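Home | Lists | Archive | Help | Log in

[cell-maint] Re: Grip drifting on taped tools, Welero cell
Posted July 1, 2019 by Mircea Iordache
3 replies | 0 shares

> We swapped the finger pads in May and the tool still
> tilts when the tip touches the bar. Is it the pads or
> the wrist offset? Nothing in the Skeltada log.

Check the offset first. The Welero build keeps the old finger length after a pad change until you teach it again. Close the fingers on the gauge pin, zero the width, then rerun the tip touch at 5 points.
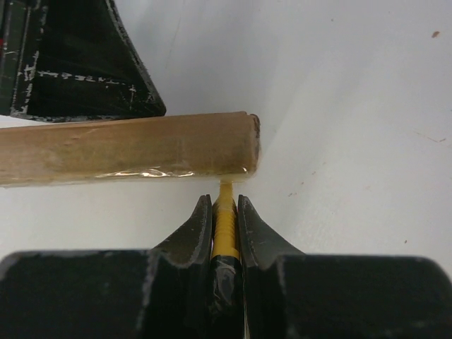

Then look at the tape. Clear tape on the shaft is slick, and if the fingers close on a wrinkle the tool can pivot under a light push. Clamp on the ridged section and keep the tape below the contact area. I would also cut the push force to 4 N while testing.

If it still tilts, measure the gap at the fingertips and again at the base. Ours differed by roughly 3 tenths of a millimeter, and shimming the left finger fixed it. The Coutinho shims fit; the Curkik ones need the holes opened up.

Scuffs on the blocks don't matter. Worn rubber on the inner faces does.

Send me the offset file before you overwrite it.

Mircea

Previous message | Next message | Thread index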